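Startseite > Lokales > Estdale

Weiße Schreibtische für das Haus Kershaw

Lesezeit: 2 Minuten

In Estdale freut man sich in diesen Wochen über ganz einfache Dinge – über Tische nämlich. Das Haus Kershaw, in dem seit vielen Jahren Lernzimmer für Schülerinnen und Schüler aus der Umgebung eingerichtet sind, bekommt bis August insgesamt 20 neue Arbeitsplätze, jeder mit einem weißen Schreibtisch und einem kleinen Schubladenmöbel daneben. Geliefert werden die Möbel vom Einrichtungshaus Costetti, das dem Haus schon beim Umbau der Leseecke freundlich zur Seite gestanden hat.

Natalie Staniforth, die Leiterin des Hauses, hat sich für die Auswahl viel Zeit genommen. Besonders die geschwungene Vorderkante hat es ihr angetan: »Man rückt ein Stückchen näher heran und hat gleich das Gefühl, dass der Tisch einem entgegenkommt«, erzählt sie und lacht. Und in die Schublade dürfe ruhig einmal ein Pullover wandern, wenn es am Nachmittag zu warm wird.

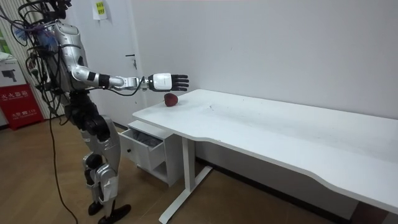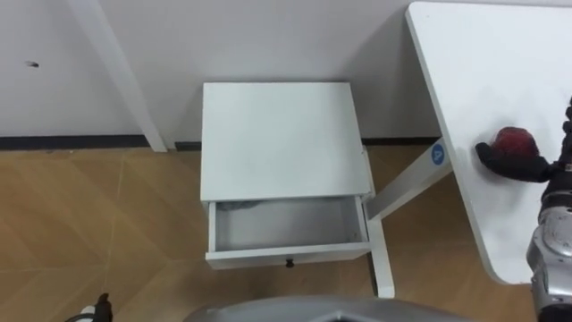
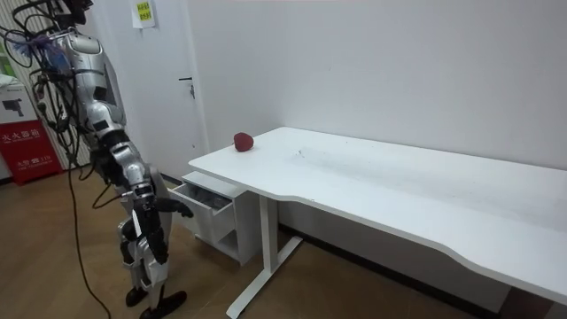

Weißer Schreibtisch mit Schubladenmöbel daneben

Wann können die neuen Plätze genutzt werden?

Die ersten Zimmer öffnen im August, zunächst täglich ab 14 Uhr. Bis dahin bleibt die Leseecke im Erdgeschoss wie gewohnt zugänglich, dort finden die Kinder auch ihre gewohnten Regale wieder.

Die alten Tische – fast 50 Stück haben sich im Lauf der Zeit angesammelt – werden übrigens nicht weggeworfen. 29 davon gehen an die Werkstatt Judard, wo sie abgeschliffen und neu lackiert werden. Wer für zu Hause einen gebrauchten Tisch sucht, darf sich gern im Büro melden und in Ruhe einen aussuchen.

Kontakt | Impressum | Nach oben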